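Was macht eigentlich ein Comic-Übersetzer?

Kinderseite, 6.8.19

Comics kommen aus der ganzen Welt. Viele aus Frankreich, Japan oder Amerika. Aber lesen willst du sie auf Deutsch, klar. Also muss jemand ran und alles übertragen. Jede Sprechblase. Jedes "Wumms".

Schwierig: die Blasen. Die sind schon gezeichnet und werden nicht größer! Deutsche Wörter sind aber oft lang. Passt der Satz nicht rein, muss er kürzer werden. Manchmal bleiben nur 2 Wörter übrig.

Brayan Paucar übersetzt die Reihe "Drovier" für den Verlag Urquhart. Der neue Band heißt "Die Nacht von Kunddale" und hat 102 Seiten. Angefangen hat er im Mai. Am Tag schafft er 10 Seiten, wenn es gut läuft. Witze dauern länger. Ein Wortspiel klappt in der anderen Sprache fast nie, da mus ein neuer Witz her.

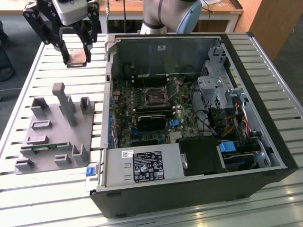
Offener Computer mit Hauptplatine und Grafikkarte.

Und dann? Dann kommt das Lettering. So heißt das Einsetzen der Schrift. Früher mit der Hand, heute meistens am Computer. Die alten Texte raus, die neuen rein. Laute wie "Krach" sind oft mitten ins Bild gemalt, die muss man neu zeichnen. Oder man lässt sie stehen.

Zum Schluss liest noch jemand alles durch und sucht Feler. Dann wird gedruckt, beim neuen "Drovier" sind es 3.000 Hefte.

Kleines Wörterbuch
Panel: ein einzelnes Bild im Comic
Lettering: die Schrift in den Blasen
Soundword: ein Geräusch als Wort, z.B. "Platsch"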